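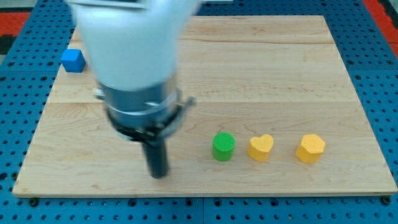 Zesdale began in a rented room in Drerurmont, where Alby McPhee and Nhàn Hà wanted to teach a robot the way you would teach a new coworker — by showing it, patiently, with your own hands. We still work that way. One of us steers the arm by remote control, and each run is saved for the robot to learn from. Our beginner tasks stay small and friendly, a pale wooden board with a blue cube, a green cylinder and a yellow heart to be nudged about, and we're fonder of that little heart than we probably ought to be.

There are 10 of us now, and Ragnvald Vik, who joined in July, looks after our library of 1155 recorded demonstrations. Đức Trương trains new operators, most of whom had never touched a robot before. If you'd like to try the controls yourself, come by any Monday afternoon — Bevan usually has the kettle on.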